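Honero Shoe Care Kit: A Review After One Long Summer

8/28/24

I should say up front that I am not a shoe person in the way some readers of this site are shoe persons. I don't collect them, I don't keep the boxes, and I have never stood in line for a pair. What I am is a person who cannot stand to throw things away, raised by a grandmother who resoled her church shoes so many times that I think by the end the only original part was the buckle. So when my sister gave me the Honero kit in May (a birthday present, and a very pointed one, I thought, given the state of what I had on my feet at the time), I was more excited than I probably should admit.

I've used it nearly every weekend since then, on my own shoes and my husband's and both kids', plus one pair of boots belonging to a neighbor who made the mistake of sitting down on our porch steps while I had the brushes out. I think that's a fair trial.

What's in it

The kit comes in a tin with a hinged lid, and I'll get to that lid in a minute. Inside you get a bottle of cleaning solution, a stiff brush, a soft brush, a microfiber towel, a little block of something like a firm sponge for edges and soles, and a jar of conditioner for leather. There's a folded card of directions too, printed so small that I had to take it out to the porch and hold it up to the sun. It cost my sister $29. She didn't tell me that, I looked it up, which I know is bad manners, but I couldn't very well review the thing without knowing.

The store that carries it around here is the Prillmont Hardware and Feed, which has had 1894 painted over its front door for as long as I've been alive and still smells of seed corn when you walk in. They keep the shoe things on a shelf between the saddle soap and the wasp spray. I'm very fond of that store and would probably buy anything they told me to, so take that into account.

The solution

The cleaner is the best part of the kit and I'd happily buy it by itself. You put a squirt in a bowl of warm water, dip the brush, and work it up into a lather. It smells faintly of oranges, the peel more than the fruit, and it hasn't bothered my hands, which get cracked and sore at the first sign of dish soap. I worked on my son's baseball shoes first. I figured if they were ruined we wouldn't be out much! They weren't ruined. The infield clay came up in one pass on the leather and two on the mesh, and the water in the bowl went the color of a good strong tea.

White leather is what most people want to know about, I think, going by the questions I get whenever I mention this kit to anybody. White leather is the easy case. It has a finish on it, so the dirt mostly sits on top waiting to be asked to leave, and you want the soft brush and a light hand. The thing to watch is the stitching. Dirt settles in along the seams, wherever one panel laps over another, and if you scrub there with the stiff brush you'll fuzz up the thread, and fuzzy thread holds twice the dirt the next time. I learned this on my own walking shoes and I'm sorry about it every time I look down. An old soft toothbrush does better on seams than either of the brushes in the tin.

Laces come out. I know it's a nuisance, especially if you've finally got them sitting the way you like, but you can't clean a tongue with the laces in it, you only push the dirt back and forth. Put them in a jar with a spoonful of the solution and hot water, shake it when you walk by, and leave them until after supper.
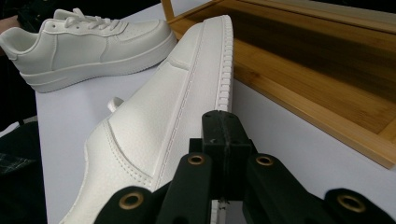
Humaira Naqvi wrote in after I mentioned the kit in my last column to say that she had bought it on my word and liked everything but the conditioner, which left her white leather pair looking a little yellow in the creases. She'd used it three weekends running, a good thick coat each time, and wondered if she'd gotten a bad jar.

I don't believe it was a bad jar, Humaira, and thank you for writing, because it sent me back out to the porch to check. The conditioner is the color of weak coffee with cream, and on brown leather you'd never know. On white, if you put down more than the barest bit, it stays in the folds where the shoe bends and it does give a cast. I tried it on the inside of a tongue where it wouldn't show and got the same thing you did. It came off again with the cleaner and some patience. Most white sneakers have a coated leather that doesn't drink in much conditioner anyway, so I've stopped using it on them except for a dab at the collar. The card of directions says "all smooth leathers" and I do think Honero ought to change that.

On my husband's brown work boots, on the other hand, the stuff is a marvel. They'd gone gray and papery across the toes and I had more or less given up on them. Two thin coats a night apart, buffed with the soft brush, and he wore them to his cousin's retirement dinner.

The brushes

The soft brush is lovely. Wooden handle, a nice curve that fits under the palm, and the bristles have stayed put all summer. The stiff brush I'm less happy with. It has started to splay out on one side, the side I lean on, and it sheds a bristle here and there that I find later in my socks. For rubber soles it's still fine. I wouldn't take it near suede, and truthfully I wouldn't take anything in this tin near suede. Suede wants its own brush and an eraser, kept dry, and I've told my daughter so until we're both tired of it.

Soles

The sponge block does very well on the rubber around the edge of a shoe, that rim where scuffs show up first. You wet it, squeeze it out, and rub along the length in one direction. Black scuffs from the gym floor lift right off. If the rim has a groove running through it, the block rides right over the top and leaves a gray line down in there, and you'll need a cotton swab or the corner of the towel folded over your fingernail. It's fiddly work, but I rather like it. I put the radio on.

The block does wear away as you use it. Mine is down to a sliver shaped like a worn bar of soap, and the hardware store doesn't sell replacements for the block alone, only the entire kit, and I grumbled about that to the young man at the register longer than he deserved.

How it stacks up

Before this I used the Priltura foam, the kind in the pump can, which a lot of you have written in to recommend over the years. Priltura is quicker. No bowl, no water, you just pump it on and wipe. If you have a dinner to get to and a smudge on your toe, that's the one I'd reach for. But it dries tacky if you miss a spot, and I always miss a spot, and a can doesn't go far in a house with four pairs of feet in it. I'm maybe halfway down the Honero bottle after a whole summer. I've also borrowed my neighbor's Okoth brush set, no cleaner included, just brushes, and those are the finest of the lot by a good stretch. They cost more than this kit does altogether, so there you are. If you already have a cleaner you trust, get the Okoth brushes and skip everything I've written.

That lid

I promised I'd come back to the tin. It's a handsome tin, dark green, and the hinge on the lid is a disgrace. It let go on one side before the Fourth of July and now the lid hangs like a loose tooth. I've got a rubber band around it. Anselmo Lorente, whose letters about zippers some of you will remember, tells me his did the same and that he moved the lot into a fishing tackle box, where the jar stands upright in the tray and the laces go in with the hooks' old compartment. I may well copy him.

A couple of small things

Let shoes dry in the shade with paper stuffed in the toes, plain paper if they're white, as newsprint will rub off on the lining. Don't put them on the radiator or over the dryer vent. And do wash out the towel by itself the first time. Mine was blue, and so, for a little while, were some pillowcases.

Would I buy it myself, with my own money? I would, for the cleaner and the soft brush, and I'd go in knowing I'd be replacing the other brush by Christmas. Four stars out of five, and I'd have been closer to the full five with a decent hinge. Next time I'm finally getting to the boot trees, and I've got a good deal to say about cedar, so write in before then if you have a pair you swear by.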